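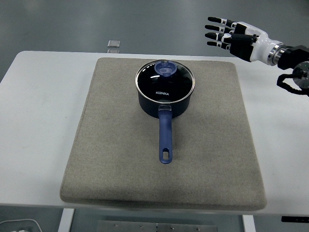

Felt table pad, oatmeal, rectangular

Okay, I'm a little biased on this one, it's the thing in my shop I use the most! I started selling these in November after my friend Violeta Navarrete left one on my table and I quietly didn't give it back. It's a thick, soft felt pad with rounded corners and puffy edges, and it lives between your table and whatever you feel like setting down on it. For me that's mostly the little blue KONKA saucepan with the glass lid. (The pan isn't for sale, sorry, I get asked. The navy with the oatmeal does look great, I know.)

The color is a light oatmeal with slightly darker flecks mixed in, so crumbs don't jump out at you the way they do on plain white. I have a white table and I like how it warms the whole thing up. If your table is dark wood it'll look lighter than it does on mine.

Size and fit

It's roomy. One small pan with a long handle fits on it lengthwise, and I often squeeze a mug in next to it. On a narrow table like mine the front edge hangs over a bit, which I don't mind, but measure first if that's going to bug you. There's a smaller one called the Jara if you only want something for a teapot.

Heat

Please read this part! I'm happy putting a pan on it once it's been off the burner for a while. The maker says up to 100 degrees Celsius and I stick to that, so no skillets straight off the flame and nothing out of the oven. For those I sell the Sustis cork trivet, and it can sit right on top of the pad.

Cleaning

Shake it outside, then go over it with a damp cloth. Soup is the worst. Blot it, don't rub, and use cool water with a drop of dish soap. Lay it flat to dry and give it 8 hours. No washing machine, please. I tried it with one of my own and it came out looking like a potato chip.

Ordering

Sold one at a time, or as a set of 2 if you've got a long table. Ulises Troncoso packs all the orders for me here at Midarura, and he rolls the pads instead of folding them so you won't get a crease down the middle. It might curl at the ends when you first open it. Leave it under a couple of heavy books overnight and it'll settle down.

Returns are fine as long as it hasn't had dinner on it. Questions about color or size, just write to me through the shop page, I usually answer in the evening.

You might also like: Jara small pad, Sustis cork trivet, Hivden dish towels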